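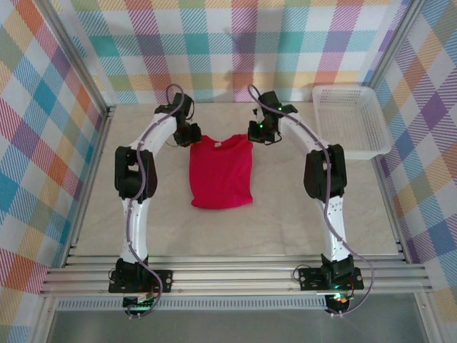
September
Notes by Eyerusalem Nigatu, Olville Evening School

Textiles at Home, Session 5: Looking After Knits and Cottons

Welcome back, everybody, and thank you for the lovely pile of "problem garments" you brought last time. I have been through your question slips and there were far more about shrinking and stretching than I had planned for, so I've moved stain removal to next session and given us the whole evening for shape. Please bring these notes with you again next time, as we will need the part on fiber.

Why a T-shirt behaves the way it does

Most T-shirts are made of jersey, a knit fabric. If you remember the little swatches from session 2, a woven cloth has threads crossing each other at right angles, over and under, and a knit is made of loops pulled through loops. Loops can open and close. That is why a T-shirt will go over your head without a zipper, and it is also why it can come out of the wash a bit shorter and a bit wider than it went in – the loops were pulled long at the mill, and warm water and tumbling let them settle back.

Cotton fiber itself swells when it takes up water. A swollen yarn needs more room, so the loops crowd together and the whole fabric draws in. Most of this happens in the first few washes, and after that a shirt is fairly steady. Guido Colombo, who taught this course before me and still comes in to help with the steam press, likes to wash new jersey twice before he will sew a stitch of it, and I have come around to his way of thinking.

Twisting is a separate trouble. Several of you mentioned side seams that wander around to the front. This comes from the twist in the yarn (we call it spirality, if you want the word for your notebook) and it is built in before you ever buy the shirt. You can tug it straight while damp, and it will look better for a day, but please don't blame your washing machine.

Washing

Turn printed and dark shirts inside out. Cool or warm water is plenty for everyday wear. Reds and deep pinks deserve a few washes on their own at first; I lost a very nice set of pillowcases in my twenties to a beach towel and I still think of them. Don't pack the drum tight, and go easy on detergent, as the leftover soap makes cotton stiff and dull.

Drying

A wet knit is heavy, and the weight pulls on whatever is holding it up. Cotton tees can go on a line, pegged at the hem. Sweaters should dry flat on a towel, patted into shape, and left alone – I know it takes forever. If you use a dryer, take things out while they are just barely damp and smooth them by hand on the table. Run your palm from the middle toward the side seams, then give the collar a gentle press with your fingers so the ribbing lies down.

Folding and storing

We will practice this one together after the break. Lay the shirt face down, bring each side in to meet near the center of the back, sleeves folded over on themselves, and then fold up from the hem. Keep the creases away from any print if you can. Heavy sweaters go in a drawer and never on a hanger, or you will find two little points at the shoulders come winter. Somebody asked whether rolling is better than folding. For a suitcase, perhaps. In a drawer it is mostly a matter of taste, and I go back and forth myself.

For next time

Please read the Alemneh handout on fiber content, pages 2 to 11, and look at the care labels on five things you own. Write down what the label says and what you really do with the garment. No one will be scolded!

If you'd like to try the shrinkage exercise, cut a square from an old cotton tee, mark a line along the length and another across, measure both, wash it with your regular laundry, and measure again. Bring the square with you. The Boltwood room is ours from 6:30, and the irons take a while to warm up, so come early if you need pressing done.

Questions: Eyerusalem Nigatu, Olville Evening School office | © Olville Evening School | Back to top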